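Home | Stories | Archive | Submit | About

Breakfast at the Hivonham Café

I was nine the summer I opened my first restaurant, and what a restaurant it was! It had one table, a peach-colored cloth with white squares all over it, and a menu I changed whenever I felt like it. I called it the Hivonham, after the station where we changed trains to see my grandmother, because it sounded like a place where people ate off good china.

My little sister was the customer. She was always the customer, and she was wonderful at it. She came in as a queen, then as a sea captain, then as a lady from Murnomia who had never seen toast before and wanted it explained.
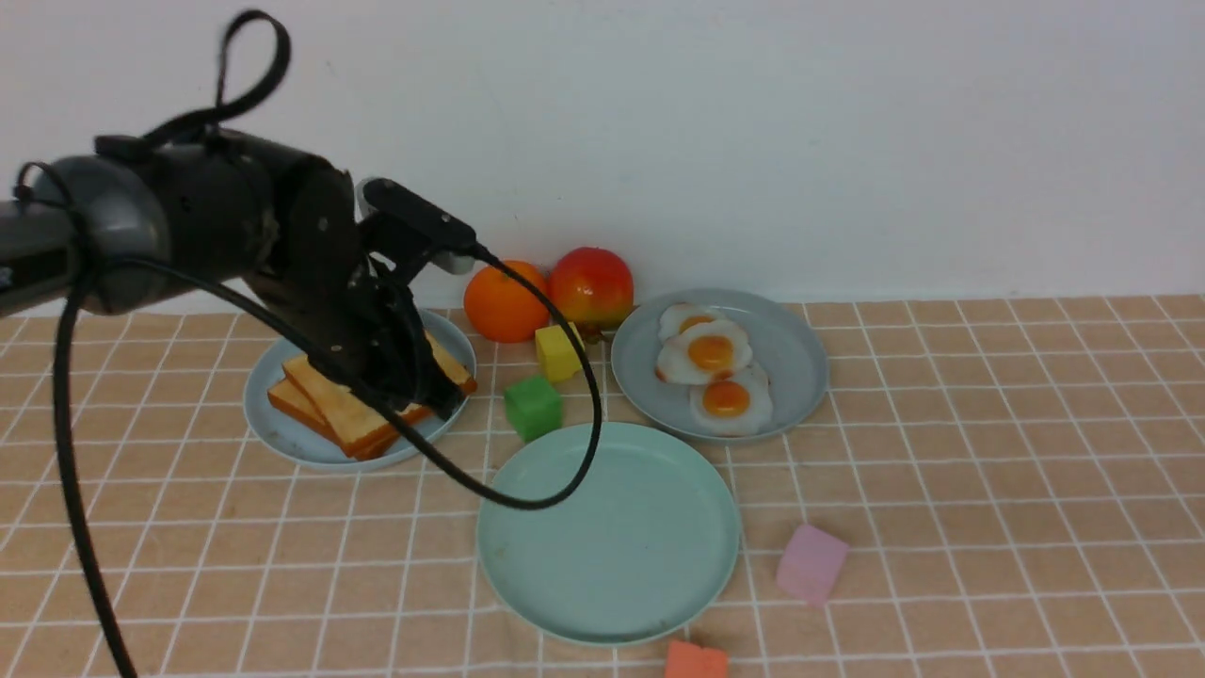 "It's bread," I told her, "but better."

"I'll have 29," said the lady from Murnomia.

"You may have two."

She thought that over. In Murnomia, she said, the eggs came first, and the toast had to wait politely on its own plate until the eggs were ready for it. I loved this rule so much that I wrote it on the menu in purple crayon. Then she asked what the colored blocks were, and I said butter, cheese and jam, and a very expensive pudding – the pink one – that had to be ordered a day ahead.

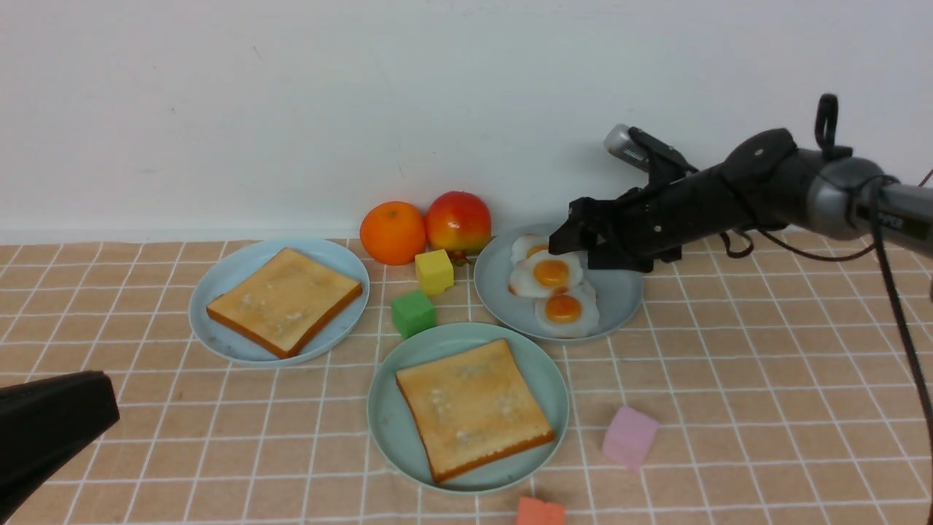
By lunchtime we had toast rules for everything. A slice set crooked meant you were still hungry. Two slices on one plate meant you were expecting a friend. If you gave your toast its own plate, you were in a hurry to catch the Cunha ferry and the cook had to ring the bell (a spoon on the radiator, and oh, it was loud!).

The ferry left constantly. My sister missed it every single time, on purpose, so she could come back in and order again.
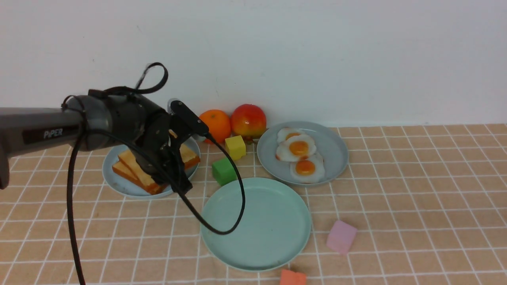 "What's the fruit for?" she asked, late in the afternoon, when she was only herself again and had one sock off.

"Dessert."

"Can I have the orange?"

"The orange is 126 dollars."

She went and got her purse. It had a button in it, and a bus ticket, and she laid both on the cloth, one to a square, and pushed them across to me with one finger. I gave her the orange. I gave her the apple, too, and my share of the eggs, and I rang the bell so hard that our mother called up the stairs to ask what on earth was sailing.

Comments (3)

pikumar_reader: The 29 slices! My brother and I ran a "hotel" under the dining table and the rates were just as bad.

toastandtea: I want to go to Murnomia so much. Eggs first from now on.

greenkettle: Read this to my daughter and now there is a spoon on our radiator. Lovely story.

Contact | © 2022 Pikumar Stories | Back to top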